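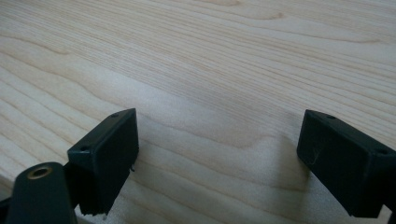

Zanesar Finds Cause of Fingertip Screw Fault, Starts Free Replacement of Uvix Gripper Tips

DIRKVILLE, 8/9/18 – Zanesar today announced a free replacement program for the fingertip blocks on its Uvix hand-held gripper, after tracing a fault that let mounting screws work their way out of position during long sessions. The company is very pleased to have a full fix ready to ship, and grateful to the customers whose careful reports made it possible!

No injuries have been reported. Roughly 1,600 Uvix grippers are in use, and all of them are covered.

The first sign of trouble came in January, when a furniture shop reported fine scratches on finished tabletops after handling trials. Zanesar received 6 reports of this kind in all. In 3 of them the tip of a screw had come through far enough to mark the work surface, and in one a fingertip block came off while the gripper was holding a glass jar. The jar broke on the floor and the operator stopped work.

Zanesar asked for the affected units back and ran them on a test bench in Dirkville next to new ones. The screws themselves were sound. The trouble was in the thread-locking step, where the compound was being applied before the parts had been fully cleaned. Under repeated opening and closing the screws turned a little at a time – too slowly for anyone to feel it in the handle.

Grabner, which assembles the fingers for Zanesar, has since changed its cleaning step and added a torque check on every block before packing. Engineers from both companies worked side by side on the change, and the results have been great to see. New blocks ran on the bench for 6 weeks with no measurable movement in any screw.

What owners should do now

Stop using the gripper on glass, finished wood or anything held above a person until the new blocks are fitted. For other work, look over both fingertips before each session. Run a gloved finger along the inner faces and the edges of each block. If a screw tip can be felt, or if a block rocks when pressed, take the gripper out of use.

Please don't tighten the screws by hand. Overtightening can crack the block, and the crack may not show from the outside.

Replacement kits hold a pair of blocks, new screws and a small driver with a preset torque. Fitting takes a few minutes and the gripper does not need to be recalibrated. Owners who would like Zanesar to do the work can send the unit to the Dirkville service center, with shipping paid both ways.

Kits are going out now to all registered owners. Anyone who bought a Uvix secondhand can request one with the serial number from the underside of the handle.

About Zanesar

Zanesar designs and builds grippers and small automation tools in Dirkville.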